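Verification of Political Claims on Social Media: A Student Project Report
Stillbridge College, Media and Public Affairs Program
Prepared by Raffaele Melis
Submitted Jan 4, 2021

1. Purpose

This report examines how quickly local news outlets correct false claims made by political parties about public works. It was completed as the independent component of the second-year journalism stream.

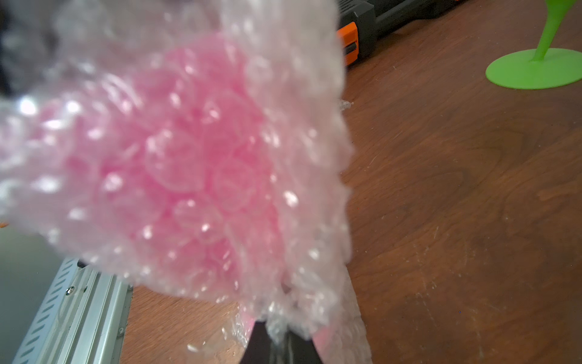
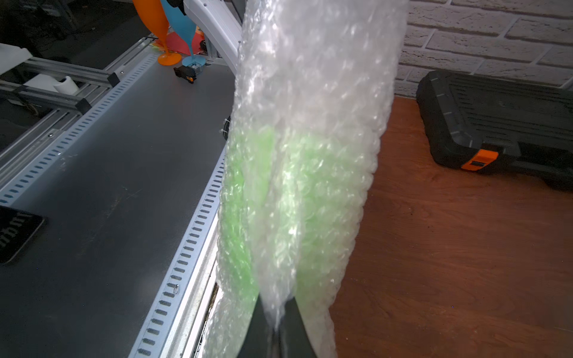 Figure 1. Bubble wrap bundles, one showing pink at the centre (first) and one showing green (second).

2. Background

In March, supporters of the governing party in the regional municipality of Mornero shared a picture of a hospital wing said to have opened under the current council. The building shown stood in another jurisdiction, and the Mornero wing was still at the tender stage. The post was reproduced by two community news pages before the municipality issued a statement. Opposition councillors then circulated their own version of events, which contained a separate error concerning the cost of the tender.

The case was selected for its modest scale. National examples are well covered in the literature, while municipal claims receive little attention and are seldom archived.

3. Method

A sample of 40 posts was drawn from public accounts that had mentioned the hospital wing. Each post was coded for its source, its wording and whether a correction was later attached. Replies were excluded. Posts from private accounts were not collected, in accordance with the program's ethics guidelines.

Coding was carried out in a shared spreadsheet and checked against the archive kept by the Pandik, the weekly newspaper serving the district. Where the archive and the live post differed, the archived wording was used. The Gisler scale, introduced in the first-year methods course, was applied to rate the prominence of each correction.

4. Findings

Of the posts sampled, 10 carried a correction of any kind. Most of these were placed in the comments, where a reader would need to open the full thread to find them. Neither of the community pages amended its original headline, although one removed the picture.

The municipality's statement was accurate but difficult to locate. It was published as an attachment to the council minutes and did not name the post it was intended to answer. The Pandik printed a summary in its next edition — on an inside page — and this summary became the source most often cited by residents.

5. Limitations

Deleted posts could not be recovered, and the rate of correction may therefore be understated or overstated. All coding was done by one person. The results should not be generalized to larger centres.

6. Recommendations

Municipal offices should publish corrections on the same platform as the original claim and should link to it directly. Community pages should label amended items at the top of the article and retain the earlier wording for reference.

The coding sheet is held by the program office and may be consulted on request.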